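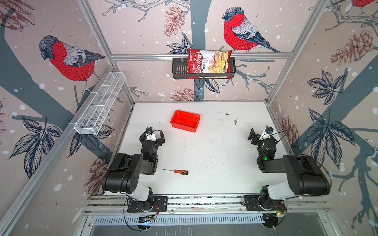

Slide 1. Bimanual cell, fixed camera. Tray, screwdriver, basket on the back rail.

Open with the software, skip the arm specs. Topic is the perception node and what it hands to the planner. Credit Cor Nijs for the planner side.

Point at the walls. Printed birds, branches, leaves, pinecones. A segmenter trained on plain backdrops puts object masks on the bullfinches. Our first pass on Telen kept every mask and the planner asked for grasps on wallpaper. Fix: intersect masks with the table volume before anything goes downstream. The rail basket gets its own volume, same rule.

Screwdriver: grasp pose comes from the handle only. The shaft is too thin for stable depth, so it goes in as a collision capsule.

Timing, if asked - planner budget is 300 ms per query, 100 candidates max. Past that it returns the best so far.
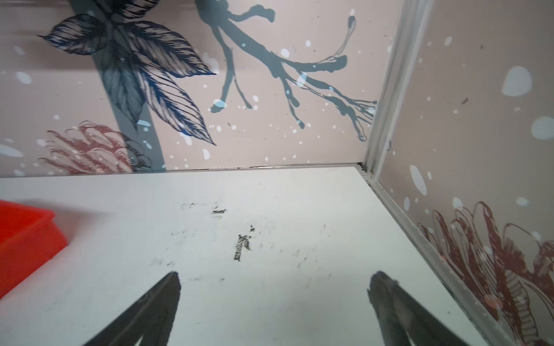

Slide 2. Wrist view, fingers open, tray at far left.

Two points. First, the fingers are always in view, so mask them from the joint state before segmentation. A fixed mask fails because the opening changes.

Second, the dark smear on the table. In grayscale it sits far enough below 255 to pass the old threshold as an object. It has no height. Require depth support as well as contrast. Sumeya Lencho reran the 859 logged wrist views with that check; numbers are on the backup slide.

Note the tray shadow - same treatment, same code path.

Close with the open issue: tray partly out of view. The wrist node should report "partial" and let the fixed camera keep the pose. Currently it refits the rectangle and the tray jumps. Patch is in review.

Questions.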